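Harvey McKinnon and the Monday night robot people

Harvey McKinnon talks with his hands, and since one of them usually has a screwdriver in it, you learn to sit a little way back. I met him at Gustby on a Monday at the end of the spring term, in the long open room downstairs where his robotics club gathers, and we had planned on half an hour. I left well after dark, with a notebook full of gripper drawings (his) and a good deal of cookie crumbs in my bag (also his).

The club has been going for eight years. It started as a competition team, and for a long time that was all it was: a driving base, a lift, an arm if they were lucky, and a weekend away every year at Ladholm to see how everybody else had done it.

"We were fair to middling," McKinnon says cheerfully. "One year we had an arm that could only reach things if somebody had put them in just the right spot beforehand, and the kids were so proud of it, and so was I! But I kept noticing that the part they talked about on the bus was always the hand. Why did it drop that, why did it squeeze that one so hard. Nobody on that bus ever wanted to talk about the wheels."

So a couple of years ago he let the wheels go, more or less, and the club took up what the students call the Girard project, after the street the first meeting was held on. The idea is to teach a robot gripper to handle things by having a person do the handling first. The students carry hand-held grippers, built out of light gray plastic parts, and they pick up, turn, nudge and put down whatever has been chosen for the evening. The movements are recorded, and the recordings are what the robot eventually learns from.

I asked him whether it was hard to sell that to a room of teenagers who had signed up hoping to build something that drives around.

"Oh, I thought it would be dreadful," he says. "I had a whole speech ready. I was going to tell them that this is patient work, it's like practicing scales, and so on and so on, and I got perhaps two sentences in and somebody had already picked up a gripper and was trying to pass a pencil to somebody else. That was the end of the speech. I've still got it somewhere."

There are 40 students on the list now, from first-years to a few who are about to leave for college and are being rather sentimental about it. They set themselves a target of 900 usable recordings for the year — the word "usable" was fought over for most of October — and when I visited they had 96 still to go. McKinnon was quite relaxed about that. The students were less so, and one of them had put the number up on the whiteboard with a box around it.

What makes a recording usable? He thought about this for a while.

"Going slowly, for a start. Everybody goes too fast in the beginning, me included. You have to keep the marker where it can be seen — that's the black-and-white square on the cube, on top of the gripper — and if you twist your wrist the way you naturally would, you can lose it. So they learn to move from the elbow. And then you need a clean start and a clean finish. I tell them to count one breath before they close the fingers and one breath after they let go. You should hear the room when they all remember at once. It's like a yoga class."

He is fond of awkward materials, and will go on about them happily if you let him. Hard boxes are fine for learning on, he says, but anyone can pick up a box. Cloth is where it gets interesting, loose shiny cloth most of all, with its folds and creases.

"A fold looks different every time you touch it, you see. You can't tell a student where to grab. They have to look at it and decide, and then someone else looks at it and decides something quite different, and now you've got an argument going, a really good one. I've had parents standing at the door with their coats on, waiting for an argument about fabric to finish."

A group from Urham came over in the winter to try the grippers, and he hopes to have them back. He would also like a cabinet with a lock, a second pair of small screwdrivers, and for people to wind up the cables properly, although he says that last one with very little hope. I asked what he'd do if the money came through for something bigger.

"More evenings," he said straight away. "I wouldn't buy a thing, I don't think. Well, the screwdrivers.

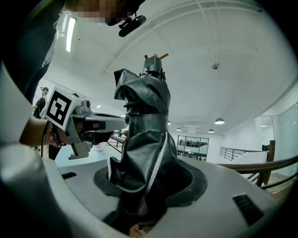
"But more evenings, yes, maybe a Saturday as well, so that the younger ones get a proper long turn and don't have to hand the gripper over just as they're getting comfortable with it. It takes a good while before your hand stops fighting the thing. I can see it happen from across the room — the shoulders come down, they quit asking me whether they're doing it right — and then it's time to pack up and somebody's dad is flashing his headlights outside."

The club meets again in June, and new students can come along and try a gripper before they sign up for anything.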